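图集 › 软装与台面 › 格子布
阅读约需 8 分钟
浏览 2876　评论 2

格子布上墙,值不值得

去年冬天开始,我的收件箱里隔几天就有人问同一件事:墙上能不能包格子布。问的人大多看过 Wokik 上那几篇“一面布墙改变一个角落”,照片拍得漂亮,文章里说半天就能做完,说隔音,说暖和,说孩子看了心情好。我把这些说法留着,一条一条去对。对下来的感觉是,布墙可以做,好处也有,但多数好处被说大了,麻烦的部分往往只写一句“注意绷平”就过去了。

下面按面料、颜色、墙角、台面、清洁的顺序写。每一节都不长,先说宣传里怎么讲,再说我自己怎么看。我不卖布,也没有哪家给过我样品,Wundow 的料子是自己掏钱买的,167 块一米,买完心疼了好几天。

一、面料

商家最爱讲的是“加厚”。Wundow 的标签上写着可耐摩擦 4000 次,听着吓人,可是墙面谁会去磨它?沙发布拿这个数字出来说还讲得通,墙布拿来说,我只能理解为标签印多了顺手贴上。墙上真正吃力的地方在边缘,也就是布折过去钉住、粘住的那一圈。厚布在那里反而难看,折两层就鼓起来,压条压不住,过一阵子从侧面看像一条没熨平的裤脚。

我更愿意用中等厚度、织得密的平纹布。裁的时候每边多留一掌宽,先别急着剪齐。买之前把布拎起来对着窗看一眼,透光厉害的不要,墙上旧漆的颜色会从浅色格子里渗出来,白底变成灰底,到时候换都来不及。

二、对格

条纹和格子最怕歪。纯色布斜了一点没人看得出,格子布歪了,坐在旁边吃一顿饭的工夫就能看见,看见以后就再也忘不掉。店里的师傅会说“格子对得上就行”,可是老房子的墙本身就不正,你对齐了天花板,踢脚线那头就斜;对齐了踢脚线,上面又斜。

Petro Derkach 给我写过一封很长的信,说他家一面墙拆了又钉,最后选择只对齐与视线同高的那一排格子,上下随它去。这个办法我试过,能接受,远算不上好。信里还有一句我很同意:图案越大,返工越多。他当时用的是 Marras 的大格子,一个格子比盘子还宽,偏一点都藏不住。小格子要宽容些,带斜纹影线的更宽容,因为线条边缘本来就是虚的,眼睛抓不住一条干脆的直线去比较。 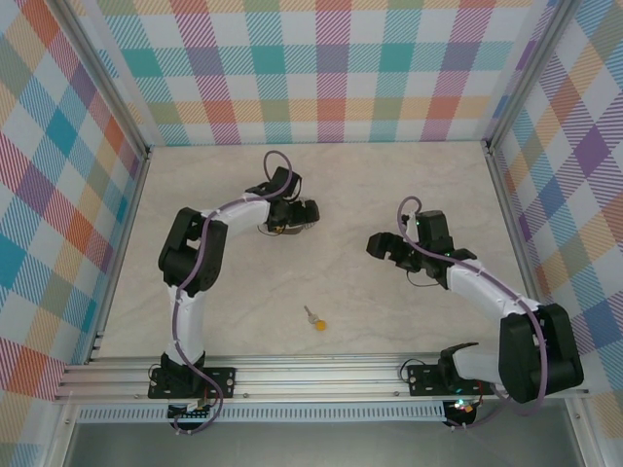 三面都包,是我一直劝人想清楚再做的事。一面墙的格子是点缀,三面就成了环境,人坐在中间,视线往哪边落都是线。喜欢的人说这样完整,像在盒子里,我承认围起来之后角落会显得整齐,杂乱的背景都不见了。可是代价也摆着:青绿、橙、粉红、淡紫、黄、绿,六种颜色在白底上交叉,后墙有,左墙有,右墙也有,台面上再放什么东西都得跟它们抢。就说台面上那个带银色短柄的小黄球,放在米色石纹上很清楚,因为底下是素的;要是把它举到墙前面,黄色恰好也是格子里的一条,眼睛就得多找一会儿。所以如果非要三面全包,台面请务必留素。这一处的搭配我觉得是对的,墙归墙吵,桌面安静,虽然我自己还是会把左右两面换成纯色。

三、颜色

“粉彩色系百搭”,这话我听了太多遍。粉彩单独拿出来确实温和,一种淡紫配一面白墙,谁也挑不出毛病。把五六种粉彩编进同一块布里就是另外一回事,每种颜色都淡,合起来的热闹一点不淡。Wokik 的文章说它“适合任何房间”,我怀疑写的人只看过手掌大的布样。

布样和整幅布的差别,值得自己做一次试验。拿一块至少有枕套那么大的布,用胶带贴在墙上,放几天,早上看,晚上开灯再看。暖色灯底下,橙和粉红会往前跳,青绿会发闷;白灯底下反过来。有人在商场的灯下选中一块,回家觉得被换了货,跑去跟店家吵架,其实布是同一匹。退货当然没退成。

还有一个小麻烦:白底。白底格子头几个月最好看,之后白的部分先旧,彩色的部分后旧,对比慢慢变浑。卖布的不会提这个,因为那时候早过了退换期。

四、墙角

布走到墙角有两种做法,一种连着转过去,一种断开、各包各的。连着转看上去高级,教程也都推荐,说“无缝”。我的经验是转角处的布一定会绷出一条弧,墙角越不直,弧越明显,格子的竖线到了这里像被人往里吸了一口。断开做反而老实,每面墙单独一块板,包好再装上去,接缝就在角上,远看只是一条细线。

Serena Mazza 不同意我的看法。她在 Grukgate 的改造课上教的就是连续转角,说只要先在角里垫一根细木条,弧就没有了。我去听过那一节,她手里那一角做得确实漂亮。不过她用的是课堂上现搭的墙,板子新,角是方的。我家厨房那个角,木条放进去上头紧、下头松,还得再削。她的方法我没有理由说错,只是请各位拿直角尺先量一量自己家的墙,再决定信谁。

五、石纹台面

跟格子墙搭配最多的是石纹台面。我对石纹一直有点偏见,主要是因为卖家总喜欢说“以假乱真”。多数石纹乱不了真,走近就看出花纹在重复,同一团云过一段又出现。可是要承认,它在格子布旁边很管用。米色的、花纹浅的石纹,当作没有图案的面来用就好,别指望它贵气。

选的时候避开两种:一种是带深色大裂纹的,黑线跟格子线撞在一起,整个角落像一张改了很多遍的图纸;一种是高亮光面的,彩色格子全映在桌上,等于又多包了一面。哑光米色最省心。Marras 今年的册子里把米色石纹和大格子放在同一页推销,配色倒没选错,价格我就不评论了,反正看完我合上了册子。

台面和布墙相接的那条缝也要管。布直接垂到台面上,水一擦就吸进去,先是一道潮印,干了变成一圈黄边。我会把布停在离台面两指高的地方,下面补一条能擦的窄边,什么材质都行,塑料的也不丢人。教程里的照片大多没有这条窄边,照片当然好看,照片又不用擦桌子。

六、隔音和保暖

隔音这一条,我基本不信。一层布贴在硬墙上,能让房间里的回声软一点,拍手时听得出差别,隔壁的电视照样听得一清二楚。想要有用,布后面得有够厚的填充,那就牵涉到墙要加厚、插座要移,价钱和“半天完工”都不成立了。

保暖也差不多。手摸上去是比白墙暖,那是手的感觉。外墙冬天结露的房间,我反而劝你别包,潮气闷在布后面,等闻到味道的时候已经晚了。四月里拆过一块包了两个冬天的板,背面斑斑点点,正面看着还好好的,我当时很庆幸它是能拆的板,没有直接粘在墙上。

七、清洁

“湿布轻擦即可”,六个字,写在每一张说明书上。灰尘可以,油不行。灶台旁边的布墙,油烟落上去是看不见的一层,等到看见,擦出来的是一块比周围白的圆斑,结果还得把整面都擦一遍。吸尘器用软刷头,每个月走一次,比什么清洁剂都有效。喷剂我试过两种,一种留水印,一种留香味,香味散了以后水印也出来了。

能拆的做法在这里又占了便宜。板子拆下来,布取下来,能洗就洗,缩水的话重新绷。所以买布的时候先剪一小块回家泡一夜,晾干以后跟原来的比一比。Wundow 那块我泡过,横向没变,纵向短了一点,格子从正方变得有些扁。不量看不出来,量了以后我总觉得扁。

八、到底做不做

如果只是想遮住一个难看的角落,先做一面,背后那一面。住一阵子,还想要,再加左边或者右边。三面一次包齐的,后来写信告诉我满意的有,写信来问怎么拆的也有,后者的信通常更长。

布先别按三面墙的量买,但要问清楚店里这个花色还有没有库存,同一花色隔一批染出来颜色会差。Wundow 的店员跟我保证过“永远不停产”,我让他把这句话写在收据上,他没写。

标签:格子布 / 墙面 / 石纹台面 / 租房可拆
分享 167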